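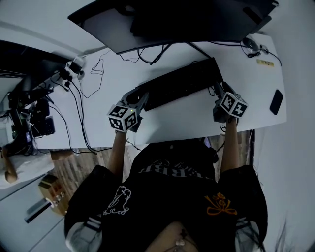

The white desk, mid-afternoon, keyboard still on the diagonal.

November. Desk day. I had put off the cabling since the move to Hundale and there was no further excuse, the rain having settled in before breakfast.

Starting state, for my own reference. White desk, large black monitor at the back. Keyboard, black, sitting diagonally across the middle, a position it drifts into whenever I stop paying attention. Wired mouse to the right, near the far edge, lead looped off to the side. Phone face down on the right. White power strip near the back corner on the left, with black leads dropping from it to the floor. One thin white cable loose on the desktop, purpose unknown at the time of writing. Behind the monitor, the usual knot of black ones.

The small yellow label on the right of the desk stays. I have tried to lift it twice and both times the corner tore before the adhesive gave. Warm air might shift it. Left for another day.

Method. I traced each lead by hand from the strip outwards and wrote its destination on masking tape at both ends. Slow, but the alternative is pulling plugs and seeing what goes off, and I did that in the old flat and lost an evening's work. Monitor power and monitor signal were twisted round one another for most of their length. Separated them, ran power to the left and signal to the right. The display now wakes without the flicker it has had since October. I would not claim cause and effect on one afternoon's evidence.

Measured the run from the strip to the wall socket along the skirting: 313 cm. The extension lead in the Goltuvel catalogue stops short of that, so either the desk moves or I buy the Zupan one, which is longer and dearer. Moving the desk puts the window behind the screen. Zupan it is, probably.

Used 8 of the Geltis hook-and-loop ties from a pack of 18. They are too wide for the thin leads and need doubling over, which makes a lump. Fine for the heavy ones. Do not buy the wide size again.

Keyboard height is still wrong. With my forearms out across the desk the front edge presses just below the elbow, and after an hour there is a red line. Raised the chair one notch, which cured the line and moved the complaint to my knees. Lowered it again. A footrest would solve both, or a chair with finer steps.

The thin white cable charges nothing I own. Tried it in everything with a matching socket. Coiled it, labelled it "unknown", put it in the drawer with two others labelled the same way.

Stopped at 8 in the evening. Soup, toast. Outstanding: the leads hanging to the floor, which want a tray screwed to the underside, and a check on how thick the desktop is before I choose the screws.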